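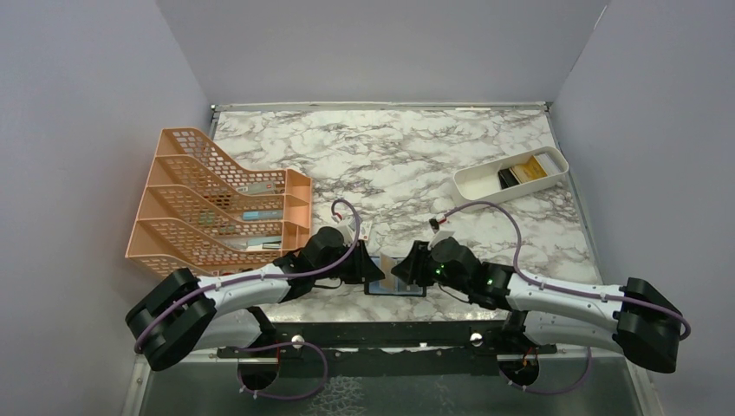 4.3 Does the wrist view earn its place?

The Prestlow authors report that adding wrist cameras lifts success on card and sleeve handling by 19 points. We had doubts about that figure, as their fixed-camera baseline was trained on fewer demonstrations than the wrist-camera policy. We therefore retrained both on the same 2044 demonstrations, using the Sullex codebase with its default settings, and ran 180 trials per policy on the two-arm desk cell.

Under matched data the gap shrank to 11 points. We would not lean heavily on what remains. Most of it comes from a single group of tasks, those where thin plastic has to be held between the fingers, and the scoring of those tasks was done by one rater (Sointu Salminen), who knew which policy was running. A blind second pass is planned for September.

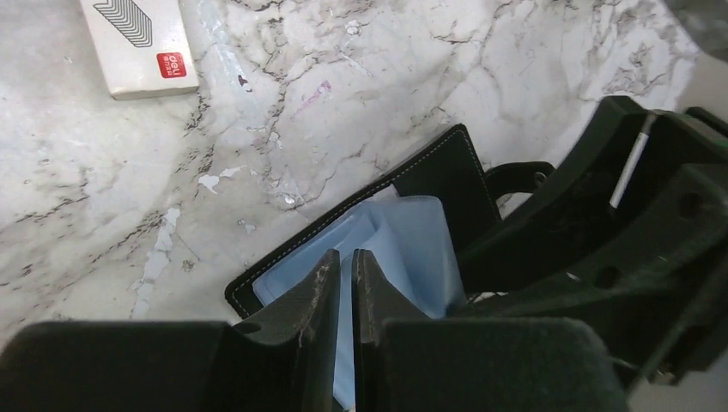 Page last modified: Tuesday, 4:40 pm

Figure 6. Wrist view with light blue plastic sleeves between the gripper fingers. The sleeves overlap inside a black folder, and their creased edges catch the light.

Figure 6 shows why we expected the wrist view to help, and also why we are wary of it. The sleeves are large and central, but so are the fingers, and both fingers carry pale wear marks along their inner edges. A policy could learn to read those marks as a cue for how far the gripper is closed. If so, fitting new fingers should hurt it, and neither Prestlow nor the earlier Seidel study tested for this. We haven't either.

The marble-patterned surface raises a similar concern. Its dark veins give the network plenty of fixed landmarks, and a policy that does well over them may be recalling places on the desk instead of finding the folder. Until the comparison is repeated on a plain grey surface, we treat the 11 points as an upper bound for our own cell and make no claim about others.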